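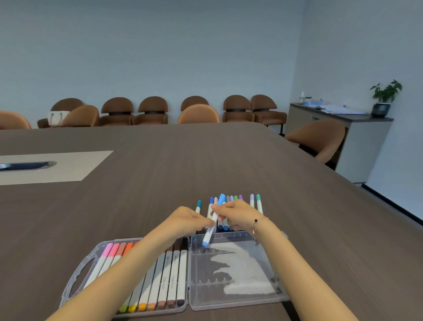 Ticket 234: Marker sorting cell, purchase request on hold

Status: open, waiting on supplier
Raised by: Selorm Aryee
Supplier: Hirley (arm and Nillari gripper)
Updated: 18 January 2022

Problem as reported
The quote covers one arm, one gripper and setup for putting markers back into their cases. Hirley says it will do "all standard stationery packing". I asked what standard meant and got a brochure.

What the job involves
Clear plastic case, opens flat in two halves, moulded slots, markers with a coloured tip at each end. Done by hand it takes both hands on one pen over the case. The quote is for a single arm. I would like someone to explain where the second hand went.

Log
1. Asked Hirley for a trial with our own cases. They offered a video of their own trays, which have wide gaps between pens. Ours are packed side by side. Not accepted.

2. Asked whether the gripper can turn a pen end over end before placing it. Reply: "with the optional wrist". The optional wrist is not in the quote. Price requested.

3. Asked about colour. The oranges and browns sit very close together and the pale greys are worse. Hirley says the camera copes. No test results sent. Asked again.

4. Ciobanu sent a rival quote with two arms. Dearer, but it does include the camera and a spare set of finger pads. Their delivery date is June, which I don't believe either.

5. Checked the running costs. Hirley's support plan is 2,000 a year and starts on delivery, before anything has been shown to work. Asked for it to start at sign-off. No answer yet.

6. Rirar can rent us a cell for 24 days. This is the only offer so far that lets us find out before we pay – leaning this way.

Workaround
Carry on by hand.

Needed before this can close
Price for the wrist. A trial on our cases, lids open, all colours, with us in the room. Support dates in writing.

Please don't mark this as resolved because a salesman rang. It was closed that way once already and I had to reopen it.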